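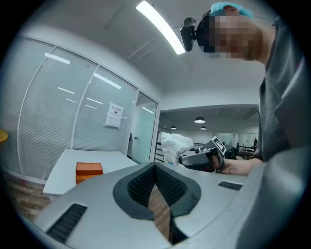

Plastic bag in the jaws, orange box on the table.

So the bag thing got us again, and this time it cost a whole afternoon of recordings. We've been collecting demos with the hand-held grippers for Rallana (two-handed stuff, pick up the soft item, put it in the box, next one), and I was feeling pretty smug because we'd hit 1092 episodes without much drama. Then Despina Nistor ran the processing and pinged me: 133 of them had the right gripper's pose jumping all over the place. One second it's at the table, the next it's apparently somewhere near the ceiling!

My first guess was the calibration file, mostly because I'd messed that up back in May and still feel guilty. Nope. Celeste Moreira re-ran it from scratch and got the same jumps at the same moments. Then she did what I should have done and just watched the bad clips one after another. Every single one was a plastic bag episode.

We track each gripper partly off the square marker on top, and a bag is a horrible object for that. It puffs up when you squeeze it. It swings. If a floppy corner drifts over even a bit of the marker, the detector either drops it or, much worse, locks onto a wrong angle and reports it with total confidence. A dropped marker is fine - we throw those out automatically. The confident wrong ones sailed straight through our filter. 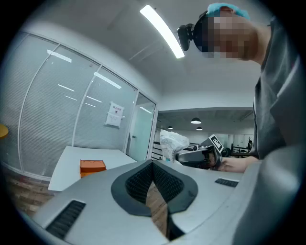

The part that bugs me is that the filter had a speed limit in it the whole time. I'd set it way too loose during testing, and then never put it back. With the old limit, Despina's script catches all but two of the bad episodes. I owe her lunch.

For now we're pinching bags lower down so there's less plastic flapping above the jaws, and the script stops the session if the pose jumps, instead of letting us find out at the end of the day. Celeste also wants a live tracking light on the laptop, green or red, dead simple. I'm building that tomorrow. The 133 go in a folder called "bags" and we re-record them on Friday, assuming my wrists hold up.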